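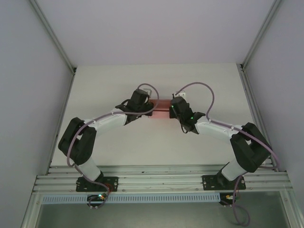 通販で届いた紙箱は、もう一度発送に使えるのか。

たいていは使える。底の折り目が割れておらず、四隅のうち一つでも大きくつぶれていなければ、軽い品物をもう一度送るくらいの強さは残っている。古い送り状は必ずはがすか、上から紙を貼って隠す。

特集 空き箱の行き先

最終更新:2月

フェヴゲイト(Fevgate)の商店街の裏手に、間口の狭い倉庫がある。朝の七時を過ぎると、近所の店の人が台車を押してやってくる。台車に積まれているのは空き箱だ。靴の箱、茶の箱、瓶を仕切って入れてあった箱。たたんであるものもあれば、形のまま重ねてあるものもある。

倉庫を運営しているのは、セルンデン(Sernden)という小さな会社である。もとは製本屋で、紙の在庫を置くためにここを借りていた。製本の仕事が減り、空いた棚に箱を置くようになって今の形になった。集めた箱を大きさと傷み具合で分け、発送に使いたい店や個人に安く渡している。値段は大きさにかかわらず一箱100円。まとめて買う店には別の料金表がある。

棚に並ぶ箱は、常時3000個を超えないようにしているという。それ以上になると通路に積むことになり、下の箱がつぶれる。在庫が上限に近づくと受け入れを止め、入口に札を出す。年末から2月にかけては、札が出たままの日が続くこともある。贈り物の箱がいっせいに空になる時期だからだ。

古紙として回収に出せば、箱はまた紙になる。その仕組みはよくできていて、町の回収率も低くない。ただ、回収された箱は水に溶かされ、すかれ、乾かされる。まだ箱として使えるものを溶かすのはもったいない、というのがセルンデンの人たちの出発点だった。とはいえ、何でも再使用すればよいと考えているわけでもないらしい。選別の台では、持ち込まれた箱のかなりの部分が、あっさり古紙の束に回される。

箱のどこを見るか

選別にかける時間は短い。慣れた人だと、手に取ってから置くまでが数秒である。見ているのは、まず底の折り目。次に側面の面が波打っていないか。最後に角。

角は最も傷みやすい。運ばれる途中で、ほかの荷物や台車の縁に当たるのは決まって角で、そこから表面の紙がむける。色を刷った箱だと下の地の色が出るので、実際の傷よりひどく見える。しかし、表面がむけただけの箱は、強さの点ではほとんど変わらない。問題になるのは、角がつぶれて内側に折れ込んでいる場合だ。上に物を載せたときの重さは四隅の縦の線が受けているため、一か所でも折れ込むと、そこから傾く。
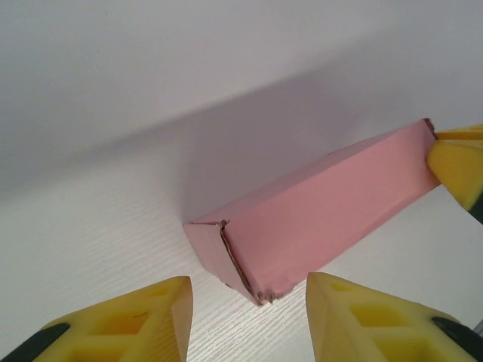 角がすり切れ、下地の紙が見えるピンク色の箱。

折りぶたの付け根も見落とされやすい。開け閉めを繰り返すと、折り線に沿って表の紙が裂け、裏の紙一枚でつながった状態になる。指で軽く押すと、ふたが勝手に戻ってこないのでわかる。そういう箱は送りには向かないが、棚の中で使う分には困らない。セルンデンでは「棚用」という区分を設けていて、引き出しの仕切りや書類入れとして買っていく人がいる。

においも調べる。洗剤や香辛料が入っていた箱は、紙がにおいを吸っている。食品を扱う店には渡せない。鼻を近づけて確かめるのが確実で、ほかに良い方法は見つかっていないそうだ。においの残る箱は、風の通る棚に置いておくと数週間で薄れるものもあるし、いつまでも抜けないものもある。抜けなければ古紙に回す。

湿気を吸った箱は、見た目ではわかりにくい。持つとわずかに重く、面を指ではじいたときの音が鈍い。一度湿って乾いた箱は、形が戻っていても腰が弱くなっている。雨の日に持ち込まれた箱は、分けて一晩置いてから見ることにしている。

色のついた箱は余る

倉庫の棚を見て歩くと、色の偏りに気づく。茶色の無地はすぐになくなり、棚の上の方には色つきの箱が残る。赤、緑、ピンク。菓子や化粧品の店が季節ごとに作らせた箱で、紙の質は無地のものより良いことが多い。それでも発送用としては人気がない。

理由を店の人たちに尋ねると、答えはだいたい似ている。受け取った客が、前の店の箱だと気づくのが気まずい。仕事用の荷物に派手な箱は使いにくい。送り状を貼っても地の色が目立つ。どれももっともな話で、反論しにくい。

文具店のヴィダル(Vidal)は、この色つきの箱を好んで買う数少ない店の一つだ。便箋や封筒の通信販売をしていて、荷物の中身は軽く、平たい。店では、色の箱に店名の入った帯を一本巻いて送っている。帯は無地の紙に判子を押しただけのもので、費用はほとんどかからない。客からは、今回は何色が届くのかと書き添えた注文が来るようになった。再使用の箱であることは注文の画面に書いてあり、嫌だという人は新しい箱を選べる。新しい箱を選ぶ客は少ないという。

もっとも、ヴィダルのやり方がどの店にも合うとは言えない。中身が重い店、割れ物を扱う店は、箱の形をそろえる必要がある。緩衝材の量も箱の寸法に合わせて決めているから、毎回違う箱が来ると手間が増え、その分の人件費のほうが新しい箱の代金より高くつく。陶器を扱う店の話では、半年試してやめたとのことだった。今は、届いた箱をためてセルンデンに渡す側に回っている。

作る側の考え

箱を作る会社は、こうした動きをどう見ているのか。ウィルタリ(Wiltari)は、フェヴゲイトの外れに工場を持つ紙器メーカーである。社員数は多くないが、型の種類は豊富で、工場に保管している抜き型は488種類ある。棚には型の番号と、最後に使った月を書いた札が下がっている。

担当の部署に話を聞くと、再使用を歓迎する気持ちと困る気持ちの両方があると言う。箱の注文が減るのは痛い。だが、取引先から「2回使える箱を」と頼まれることが増え、その分野では単価の高い仕事が取れている。

2回使える箱には、いくつか決まった工夫がある。開け口に切り取り線を二本入れ、一本目を切って開けたあと、残った部分を折り返して封ができるようにする。送り状を貼る面には、はがしやすい加工をする。角の部分は紙の目の向きを変えて、縦の重さに耐えるようにする。どれも新しい技術とは呼べず、古い型の組み合わせでできるそうだ。手間がかかるのは、使う人に折り返し方を伝える表示のほうだった。文字で書いても読まれない。絵を大きくすると、店の名前を入れる場所がなくなる。今の形に落ち着くまでに、何度も刷り直している。

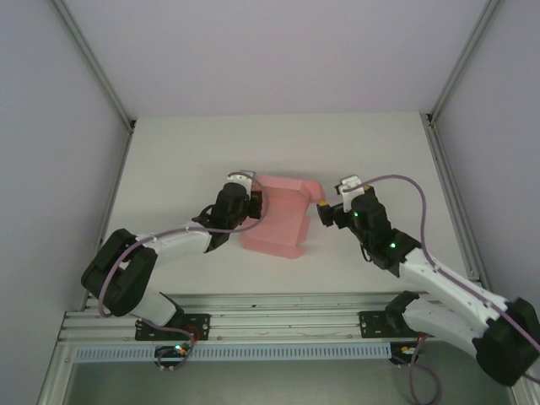

白い天板の上、中ほどに置かれたピンク色の品。

色についても聞いた。表面に色を刷った箱は、擦れたところが目立つ。これを嫌って、紙そのものに色をつけてほしいという注文がある。中まで同じ色なら、角がむけても下地は出ない。ところが色つきの紙は、回収したあとの再生で扱いが難しくなる。長く使える箱にするほど、最後に紙に戻すときの手間が増えるわけで、どちらを優先するかは注文主の考え次第になる。ウィルタリでは、淡い色であれば表面に刷る方法を勧めている。擦れて見える地の色と差が小さいためだ。

家で箱をためるとき

店だけの話でもない。フリーマーケットのアプリや個人間のやり取りが増えて、家庭に空き箱をためておく人は多い。押し入れの一段が箱で埋まっている、という家の話を取材の途中で何度も聞いた。

ためる量は、場所で決めるのがいちばん楽である。箱を入れる大きな箱を一つ用意し、そこからあふれたら古い順に出す。大きい箱の中に小さい箱を入れていく「入れ子」は場所をとらないが、下のほうに何があるのか忘れてしまう。外側の箱の側面に、中に入っている寸法を鉛筆で書いておくと探しやすい。

たたむか、形のまま置くか。底を粘着テープで留めた箱は、テープを切ればたたんで平らにできる。ただし、底が組み込み式になっている薄い紙の箱は、たたむたびに差し込みの爪が傷む。数が少ないなら形のまま重ねたほうが長持ちする。

テープをはがすときは、端からゆっくり、面に沿わせるように寝かせて引く。立てて引くと表面の紙ごと持っていかれる。古いテープは糊が固まっていて、どう引いてもむける。そういうときは無理にはがさず、上から新しいテープを重ねればよい。送り状も同じで、はがせなければ白い紙を貼り、四辺を留めておく。配送会社の読み取り機が古いバーコードを拾うと、荷物が前の宛先に向かうことがある。

置き場所は床から少し離す。床に直接置いた箱は、下の面から湿気を吸う。すのこを一枚敷くだけでかなり違う。台所の近くは油とにおいがつくので避けたい。 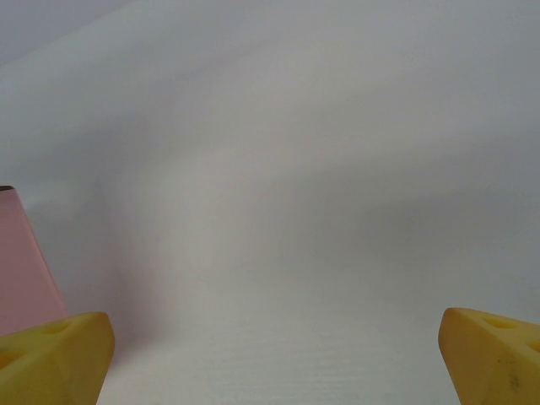
薄い紙の箱と段ボールは、分けて保管したほうがよいのか。

分けておくと傷みにくい。段ボールの縁は固く、重ねたときに薄い箱の面にへこみをつける。場所がなければ、薄い箱を段ボールの内側に入れておけば足りる。

箱の終わり

セルンデンの倉庫では、箱の底に小さな鉛筆の印をつけている。一度渡した箱が戻ってきたとき、線を一本足す。線が四本になった箱は、見た目がきれいでも古紙に回す決まりだ。決まりにした当初は五本だったが、五度目の発送で底が抜けた例があり、一つ減らした。

戻ってくる箱はそれほど多くない。町の外へ送られた箱の大半は、どこかの家で資源ごみになるのだろう。それでも、隣の県の古書店を回って戻ってきた箱や、線が三本のまま半年ぶりに現れた箱があると、作業の手が少し止まる。中に前の利用者の書き置きが入っていたこともある。内容は、緩衝材の紙も一緒に使ってください、というものだった。

倉庫の家賃は箱の売り上げだけでは足りず、製本の仕事と、商店街から受け取る回収の手数料で補っている。回収の手数料を上げる話も出ているが、上げれば店は直接ごみに出すようになるかもしれず、まだ決まっていない。来年度は、町の図書館の裏口にも回収用の棚を置く予定で、雨よけをどうするかを相談している。

夕方の四時になると受け入れは終わる。選別の台に残った箱は翌朝に回され、古紙の束は紐で縛って戸口に寄せられる。トラックが来るのは翌日の昼前である。

関連記事
・送り状の糊はなぜ残るのか
・商店街の裏通りを歩く フェヴゲイト編
・緩衝材に向く紙、向かない紙
・抜き型の棚を訪ねて ウィルタリの工場
・小さな文具店の通信販売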